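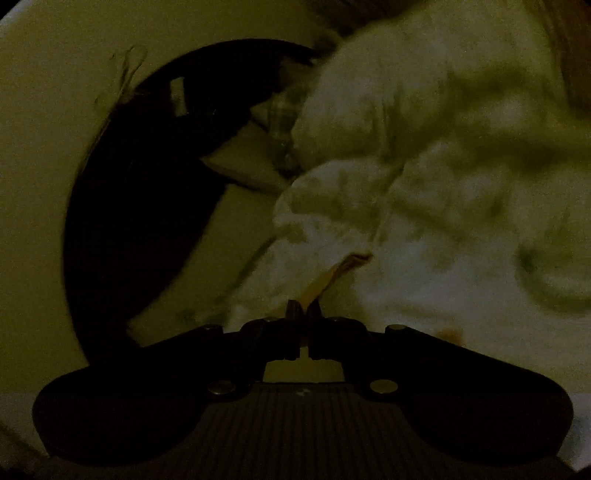
When must the washing machine be left open? At all times between loads, until the inspecting officer has signed for it.

So ran the ninth article of the House Regulations at Cornport, and Heather Moffat, who had drafted it, saw no cause for amendment. The residence had 80 rooms and one laundry, and the laundry was governed in writing.

In October a notice was received from Innes Rennie, Room 9. He wished to report that a sheet had been returned to him in an unsatisfactory condition. He requested an inquiry.

The inquiry was opened at two o'clock. Kenneth MacAulay attended for the laundry, and Ishbel Tennant took the minute. Mr Rennie stated that he had stripped his bed, washed the linen at the prescribed setting and made the bed again before supper. Mr MacAulay stated that the rim of the machine had been marked for some weeks and that he had twice asked for a cloth and a bottle of Finda. Both requests were found in the tray, unopened.

It was resolved that the parties should proceed to the bed. 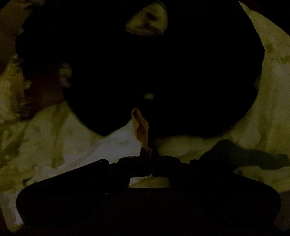
Mrs Moffat held that linen was a matter of record, and that a record ought to be examined where it lay. She therefore stood for some time at the foot of the bed, while Miss Tennant wrote down the hour. The white sheet was badly crumpled, with something dark heaped in the middle of it, and before the heap was a thin, curled thing of orange-brown, dry in appearance, which might have been a leaf or a twist of paper. Mr MacAulay thought leaf. Mr Rennie asked that his own opinion be reserved.

"Did you empty your pockets?" said Mrs Moffat.

"The Regulations do not mention pockets," said Mr Rennie.

Miss Tennant turned back through the articles and confirmed that they did not.

The finding was issued the same evening. No fault was attached to the resident. The laundry was to be supplied with one cloth. A tenth article, on pockets, was referred to Mrs Moffat for drafting, and Mr Rennie was invited to submit his remarks in writing before the end of the month.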